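Rernovham site, room 2. Pre-purchase walk-through, arm and hand cell
Checklist rev 3, for the December budget round. Filled in on the move, sorry for the shorthand.

1. Desk stable, no rock: OK. Keep it, no new desk in this budget.
2. Desk top clean: minor. Specks and smudges, wipe down.
3. Front edge clearance: COMMENT. Edge curves in, so less usable top than the floor plan says. Measure before anyone orders the Aoun fixture plate.
4. Hand cable: COMMENT. Thick black loop at the forearm, wants a proper guide. Quote asked from Eltedent, 35 each, need 2.
5. Cup position: OK for now. Mark a fixed spot on the desk, tape will do. 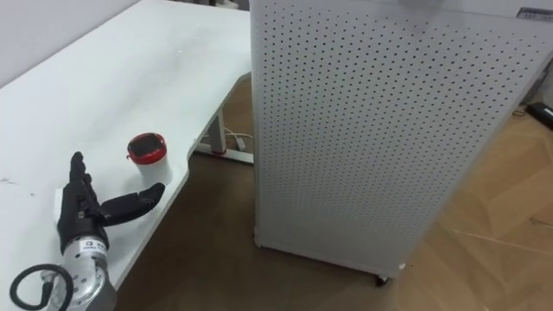 Item 5. Hand at desk edge, cup with red lid.

6. Cabinet: perforated, on casters. Check wheel locks, all of them. If no locks, add a set to the order.
7. Cabinet distance from desk: not measured yet. Rurelar want the figure befor they quote the guard.
8. Spare hand: NOT approved this round. Lead time 18 weeks, so decide early next time or we get stuck again.
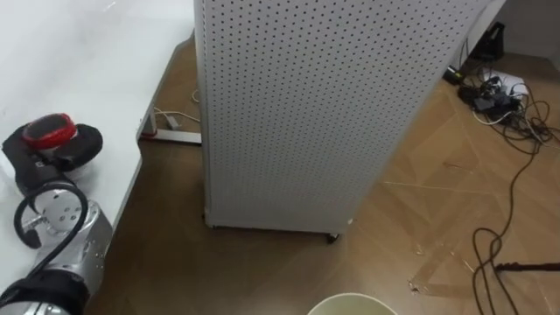 Walk-through and comments: Doina Ristić, equipment planning

9. Floor cables: FAIL. Tangle along the wall, long brown one running down across the floor. Trip risk. Buy floor cover, cheap, do it first.
10. Power strip: several plugs in already. No more load on it. Need a wall-mounted unit, get electrician's price, about 3 hours labor.
11. Adapter lying on floor: lift it, fix to wall.
12. Floor tape: lines still down, small scuffed patch. Ask facilities if it comes out of thier money or ours.
13. Rod (stand part?) low over brown cable: reroute cable when item 9 is done.
14. E-stop reach from operator side: not checked today, go back.

Order of spend: 9, 10, 4, then the guard. Fixture plate waits on item 3.
Re-check after cable work. Send quotes to me, not to the shared inbox.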